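Fixing a handheld gripper that loses its tracking near the basket

Last updated 2nd September

If you've been collecting pick-and-place demos with handheld grippers, you've probably had this one. The session feels great, everybody goes home happy, and then you open the replay and the right hand teleports half a metre to the left every time it gets near the basket. Ugh. We lost most of a morning's takes to it on the Ondura job, so I'm writing down how I track it down now, in the order I'd do it again.

Our setup is pretty ordinary: two grippers, a marker cube on each, a head camera, and Setside doing the pose solving afterwards. If yours is different the menu names won't match but the hunt is the same.

Step 1. Find out which hand is jumping

Open the take in Setside and plot both wrist positions. A proper tracking dropout shows up as a flat line and then a cliff. If both hands jump together, stop right there, your head camera slipped or its calibration is off, and nothing below will help you. If it's only one, carry on.

Step 2. Redo the bad move slowly

Pick the object that gave you trouble and do the grasp again at half speed, with the recorder running. For us it was the small bottle with the red cap, right at the edge of the laundry basket. Keep the other gripper out in view with its jaws open so you've got a steady one to compare against. Watch how the cube turns as you close on the bottle. I tend to roll my wrist without noticing, and that's enough to leave the camera with a single face on a bad angle.
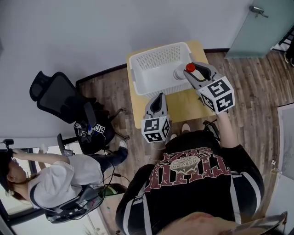

Step 3. Check the cube itself

Give it a wiggle. Go on, a proper one! Ours had a mounting screw that had backed out, and the cube could rock a tiny bit when the jaws closed. Snug the screw up, wipe the faces with a dry cloth and look for lifted corners on the printed patterns. Glossy prints are trouble if you're near a window (Felicidad Macapagal reprinted all of ours on matte paper, bless her, and the glare dropouts went away that arvo).

Step 4. Recalibrate, then look at the error

Any time you touch the screw you have to redo the cube-to-jaw offset. I skipped it the first time and got a beautifully smooth track that was in the wrong spot, so the replay arm came down on the basket rim and tripped its force limit. Keep your hands well clear during replays and have someone on the stop button, even for a dry run.

Step 5. Sort the old takes

Don't bin the lot. Trim out anything with a jump during the grasp, and keep the takes where it only happens on the way back to rest. I've got ours tagged in a Bisum folder until I get a chance to go through them again.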